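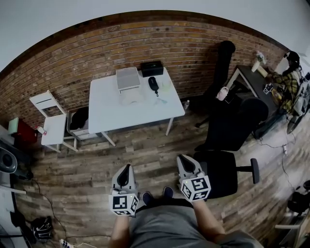
Birdie Marchetti 님은 지난 보고서를 읽으신 뒤에, 규칙이 많아지면 작업자가 규칙을 읽지 않게 되는데 그 문제는 어떻게 할 생각이냐고 물으셨습니다. 저희도 같은 걱정을 하고 있었기 때문에, 이번 보고는 그 질문에 대한 답부터 쓰겠습니다.

지난 보고 때 작업 지침 초안은 86개 항목이었습니다. 지금은 작업자가 반드시 외워야 하는 기본 규칙 7개와, 필요할 때 찾아보는 참고 항목으로 나누었습니다. 참고 항목은 삭제하지 않았습니다. 다만 작업 전에 전부 읽으라고 요구하지 않습니다. 기본 규칙은 종이 한 장에 들어가고, 글자도 서서 읽을 수 있는 크기입니다.

## 과제의 범위

Nulcombe 과제는 손에 드는 그리퍼로 사람이 직접 동작을 기록하는 작업에 대해서, 현장에서 쓸 수 있는 지침을 만드는 과제입니다. 로봇 팔이 움직이는 작업장의 안전 규칙은 이미 여러 문서가 있지만, 사람이 그리퍼를 들고 보통의 방에서 일하는 경우에는 그대로 적용하기 어려운 부분이 많았습니다. 울타리도 없고 비상정지 버튼도 없습니다. 그 대신 바닥의 케이블, 손목의 피로, 옆에서 일하는 사람과의 거리 같은 문제가 있습니다.

장소는 Predell 작업실과 Tanasarn 작업실입니다. Predell은 저희가 직접 관리하고, Tanasarn은 Rumero 쪽에서 관리합니다.

## 기본 규칙 (제2판)

1. 시작하기 전에 마커 큐브의 모든 면을 눈으로 확인합니다. 인쇄가 긁혔거나 모서리가 들린 큐브는 쓰지 않습니다.
2. 큐브가 그리퍼에 단단히 고정되었는지 손으로 가볍게 돌려 봅니다.
3. 걸어 다닐 길을 먼저 정하고, 그 길을 지나는 케이블은 벽 쪽으로 옮기거나 테이프로 붙입니다.
4. 같은 방에서 다른 사람이 작업하면 시작과 끝을 말로 알립니다.
5. 그리퍼 손가락 사이에 자기 손이나 다른 사람의 손을 넣지 않습니다.
6. 얼굴, 서류, 개인 물건이 기록될 수 있는 곳에서는 그 물건의 주인에게 먼저 동의를 받습니다.
7. 실패한 기록도 지우지 않고, 실패라고 표시해서 남깁니다.

제1판과 비교하면 4번과 6번이 새로 들어왔습니다. 4번은 Fitzgerald Ferreira 님의 제안입니다. 두 사람이 한 방에서 각자 다른 책상을 쓸 때, 한 사람이 뒤로 물러나다가 다른 사람과 부딪힐 뻔한 일이 Predell에서 있었습니다. 다친 사람은 없었고, 사고 기록지에 “아차 사고”로 적었습니다.

## 이번 기간에 한 일

**점검표 시험.** 작업 기록 300건에 새 점검표를 붙여서 사용했습니다. 종이 점검표와 화면 점검표를 모두 써 보았는데, 작업자들은 종이를 더 좋아했습니다. 양손에 그리퍼를 들기 직전에 화면을 만지는 것이 불편하다는 의견이 많았습니다. 그래서 당분간 종이를 기본으로 하고, 하루 작업이 끝나면 담당자가 스캔해서 보관합니다.

**큐브 교체 기준.** 초안에는 “손상이 심하면 교체한다”라고만 썼습니다. 이 문장은 사람마다 다르게 이해했습니다. 지금은 흰 부분과 검은 부분의 경계가 한 곳이라도 끊어지면 교체한다고 썼습니다. 조금 엄격한 기준이지만 판단하는 시간이 짧아졌고, 작업자끼리 의논하는 일도 줄었습니다.

**휴식.** 휴식 규칙은 아직 기본 규칙에 넣지 않았습니다. 그리퍼의 무게보다 팔을 앞으로 뻗은 자세가 더 힘들다는 의견이 있어서, 시간만 정하는 것으로 충분한지 확신이 없습니다. 현재는 작업자가 원할 때 언제든지 멈출 수 있고, 멈춘 이유를 쓰지 않아도 됩니다.

**용어 정리.** Rumero의 문서와 저희 문서에서 같은 물건을 다른 이름으로 불렀습니다. “마커 블록”, “태그 큐브”, “마커 큐브”를 모두 “마커 큐브”로 통일했습니다. 작은 일이지만, 이 작업에 예상보다 오랜 시간이 걸렸습니다.

## 늦어진 일과 문제

Tanasarn에서의 시험은 계획보다 늦습니다. 그쪽 작업실의 책상 배치가 바뀌는 중이어서, 3번 규칙을 제대로 시험할 수 없었습니다. Rumero와 협의하여 배치가 끝난 다음에 시작하기로 했습니다. 이 때문에 추가되는 비용은 없습니다.

6번 규칙은 실제로 지키기가 쉽지 않습니다. 같은 방에서 일하는 사람의 동의는 받기 쉽지만, 의자나 바닥에 놓인 가방이 누구의 것인지 모를 때가 있습니다. 현재 문장으로는 주인을 찾을 때까지 작업을 시작할 수 없습니다. Ferreira 님은 주인을 모르는 물건은 기록 범위 밖으로 옮기자고 했고, 저는 남의 물건을 만지는 것이 더 큰 문제가 될 수 있다고 생각합니다. 이 부분은 아직 결정하지 못했습니다.

또 하나, 점검표의 마지막 칸(“특이 사항”)은 거의 비어 있습니다. 특이 사항이 정말 없었는지, 쓰기 귀찮았는지 구별할 수 없습니다. 다음 판에서는 “없음”에 표시하는 칸을 따로 만들겠습니다.

## 다음 기간의 계획

- 5월까지 Tanasarn에서 기본 규칙을 시험하고, 두 작업실의 점검표를 비교합니다.
- 휴식에 대한 작업자 면담을 진행합니다. 면담 내용에는 이름을 쓰지 않습니다.
- 참고 항목에 찾아보기를 붙입니다.
- 실패 기록을 표시하는 방법을 통일합니다. 지금은 파일 이름에 쓰는 사람과 점검표에만 쓰는 사람이 있습니다.

## 결정을 부탁드리는 사항

첫째, 6번 규칙에서 주인을 모르는 물건을 어떻게 다룰지 의견을 주시면 감사하겠습니다. 둘째, 인쇄비로 잡은 예산 중 남은 금액을 마커 큐브 예비품을 사는 데 써도 되는지 확인을 부탁드립니다. 새 교체 기준 때문에 큐브를 전보다 자주 바꾸게 되었습니다.

점검표 양식과 제2판 전문은 이 보고서와 함께 보냅니다. Marchetti 님께서 요청하신 제1판과의 비교표도 같은 폴더에 있습니다.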